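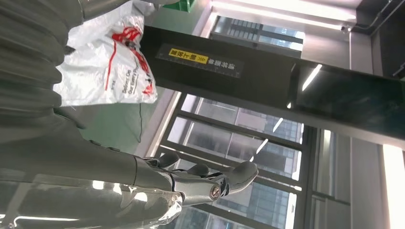
Curved folds of a charcoal gray sleeve, with black fingertips at lower center.

Features > Materials > Wear and Fatigue

Why a folded sleeve fails at the root

Bellows are among the least discussed parts in a machine shop and among the most often replaced. A convoluted sleeve keeps dust and coolant off whatever moves beneath it, and it does so by bending at the same few lines every cycle. Those lines are where it cracks.

Kenji Oyelaran runs the flex bench at Prenness, a contract test lab. Last October he finished a series on 61 molded sleeves, all of one rubber compound, cycled to failure at room temperature. The shortest-lived part split at 2,089 cycles. It had the tightest root radius in the set.

"People look at the crest because the crest gets scuffed," Oyelaran said. "The scuff is cosmetic. The root is carrying the strain."

The arithmetic is simple. For a given stroke, adding folds reduces the angle each one must open. Adding wall thickness does the opposite of what most buyers expect: a thicker wall puts the outer surface farther from the neutral line and raises surface strain for the same bend. Tavance, which molds sleeves for grinding machines, thinned its standard wall two years ago and added folds to make up the length.

Ozone is the second factor. A sleeve stored compressed on a shelf holds static strain at the folds, and unprotected natural rubber under strain will craze without moving at all. Maham Pirzada, a compounder at Geteck, asks customers to store parts at free length, in the dark, away from motors and welders.

She also recommends checking the clamp ends. Of 107 field returns her group sectioned, most had a cut under the band — overtightening, in her view — before any fold had opened.

Navigation: Features | Columns | Back Issues | Subscribe
Last updated: October, 4:10 p.m.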